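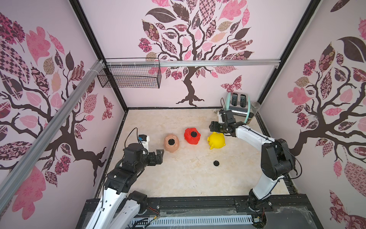
My favorite café, Nasto, has stopped handing out menus! You get a little square full of dots taped to the table, and you point a phone at it. Some of the leaves on the trees on these pink walls have a checkerboard pattern, and the code on your table is a bit like that, only the dark and light squares are all mixed up. The mix is the message. Every square means either yes or no, and a phone can read a whole crowd of them in a blink. Put together, they spell out a web address, and that's where the menu lives.

So why bother? Before the virus came along, one menu at Nasto could go through 300 pairs of hands before it got thrown out – yuck. Now you only touch your own phone (or your grown-up's).
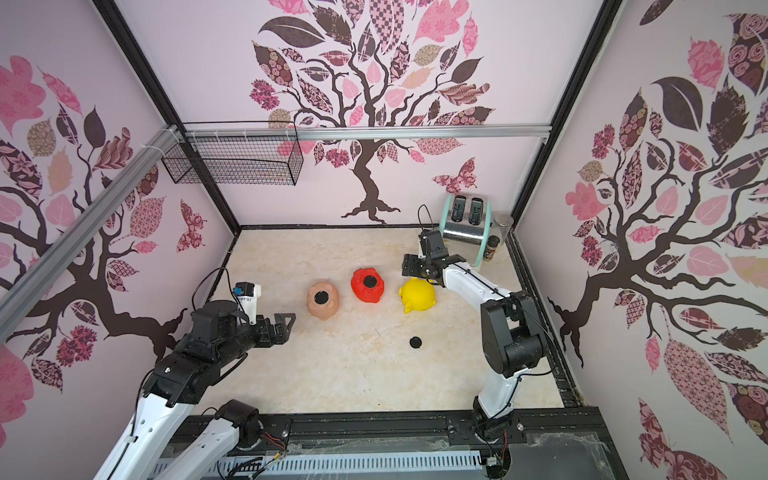
You might wonder how the phone knows which way is up. Look for the three big squares in the corners. There isn't one in the fourth corner, so even if you sit on the wrong side of table 17, like my niece Nina always does, the phone can work out how to turn it. Then you can order your pancakes.

Marisol Rengifo, 2020-08-17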